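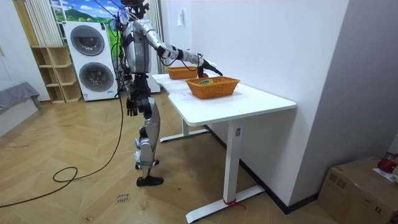 ### 3.2 Cell setup and upkeep

The Wurnport cell is one humanoid, one standing desk and two wicker baskets. Everything else in the room is ordinary and we left it that way. Task is basket-to-basket transfer of small items (Figure 2), right arm only. Left arm is parked straight down at the side for all runs and its hand is left half closed.

**Figure 2.** Rovari cell at Wurnport. Right arm extended over the desk, hand just past the nearer basket, roll of tape inside.

Desk height is set once from the panel on the leg and then not touched. This matters more than we expected. In July the desk was lowered between sessions and the wrist offsets were wrong for 292 trials, all of which we dropped. Since then desk height is measured before the first run of the day and written in the log, along with basket positions. Baskets do creep. We tried marking their corners on the desktop but the marks rubbed off under cleaning, so now we measure from the wall side instead.

Cabling is the main upkeep item. The black harness on the torso is strapped down at the chest and the loose bundles hang toward the floor, which is fine standing still, less fine if the waist turns. Power comes in by a long cable from the left, slack kept in a coil clear of the feet. Check the coil before each session. Check again after any stance change. A tight cable pulls the heel and the balance controler fights it, which shows up as a slow sway at the hand.

Wrist and elbow joints on the right side are re-zeroed every morning against the Iltham fixture. Takes a few minutes. The hand needs more care: finger tendons streched over the first weeks and we replaced the index and thumb sets after 708 grasps. No change in the left hand, as it does no work. Spare tendons are from Rivera, same length, slightly stiffer, and closing force had to be re-tuned for them (see 3.4).

Floor is wood, hard and level enough. The feet stay flat with a slight stagger, which gave less sway than a square stance. We didn't test other surfaces.

Remaining problem is drift in the shoulder after long runs, nearly always downward. Not fixed as of this draft. Workaround is a pause and re-zero between blocks.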